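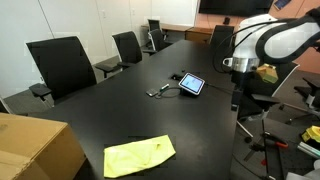
Shared Meeting Room Cleanup: Project Report
Ramstead Building, Room 2713
Aug 20, 2024

1. Background
The long black table in Room 2713 shows every smudge. Groups also leave markers, cables and boxes on it, and the next group has to clear up before starting. Our project was to write a reset routine short enough that people would use it.

2. Method
We wiped the table with a dry cloth and then with a damp one, and timed each pass. Small items went into one box.

3. Results
The damp cloth removed most smudges. Scuff marks stayed — they are in the finish. A full reset took almost 5 minutes with 2 people.

4. Next steps
Post the routine by the door and check again in October. We still need a fixed place for the tablet cable.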